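Lindby Community Hall: Host's Guide
Section 3: Setting Up for a Supper and Discussion Night

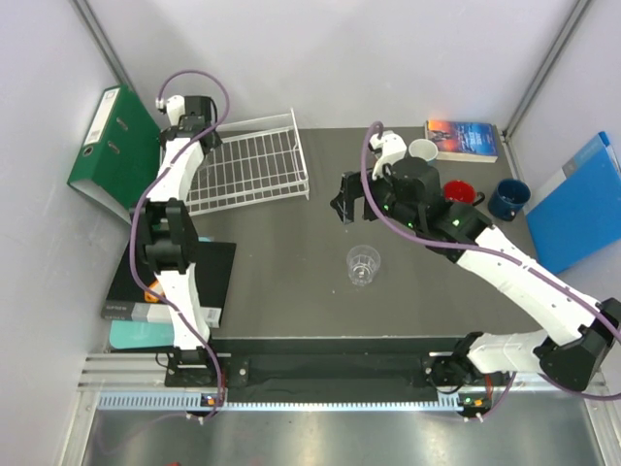
Apolinar Chávez writes that his group at Bultitmont used to start the talk while people were still queuing for soup, and half the room missed the first reading. Put the food first, he says, and let the talk wait!

We've taken that on board, and the evenings are so much better for it. The steps are in the order we do them now.

1. Collect the key from the Shakya Street office and switch on the urn as soon as you're in.

2. Set out 24 chairs in small circles, with a gap wide enough for prams and wheelchairs. More are stacked behind the piano.

3. Put a question sheet and a couple of pens on every second chair.

4. Test the microphone from the back row (take a friend, it's much more fun).

Note: The Jomel songbooks live in the vestry cupboard. Please count them back in.

5. Serve supper, then ring the bell 10 minutes before the talk.

6. Keep the talk short and leave loads of time for questions. The chatter afterwards is the best bit of the night!

Caution: The urn stays hot long after it's switched off. Don't empty it until everyone has gone home.

7. Stack the chairs, lock the side door and drop the key back through the office slot.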